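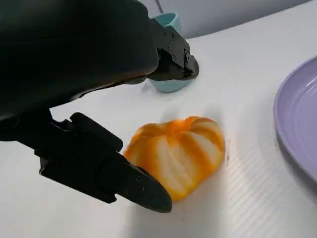

3. Snack corner: what we tested with the fruit

For the third part of our project at Lelthorpe we wanted to know which fruit the pupils in the lower classes can prepare and eat within a short break. Lorena Bravo was responsible for the shopping and I, Bezawit Wubshet, wrote down the results. We asked 38 pupils which fruit they like in the morning, and the mandarin was the most popular answer.

The mandarin has a good and a bad side. It needs no knife, and its segments make it easy to share. But the small children often need help to start the peel. When the peel is off, there is still white pith on the fruit, mostly in lines between the segments. In our picture the pith is also in wider patches on the lower part. Some pupils told us that they do not eat a mandarin which looks like this, although the pith has almost no taste. We decided to leave it on, as removing it took too much of the break.

3.1 Table and dishes

We chose a white table top for the test place, so that drops of juice can be seen and wiped quickly. The dishes are of plain colours: a light blue cup for the drink and a lavender plate for the fruit. Lorena wanted to have a different colour for each child, but we did not have enough dishes for this.

At first we put the peeled fruit directly on the table. The class teacher did not agree with it, and from the second Saturday we asked the pupils to use the plate always. The peel goes in a bowl in the middle of the table.

3.2 Time

Each break in our test was 13 minutes long. Most pupils finished one mandarin and one cup of water in this time. Only 2 pupils had to take the rest of the fruit with them to the lesson.

3.3 What we would change

The cups stood too near to the place where the pupils were peeling, and several were knocked over. Next time we would put them at the back of the table. We would also like to repeat the test in August with plums, for which we need a second bowl for the stones.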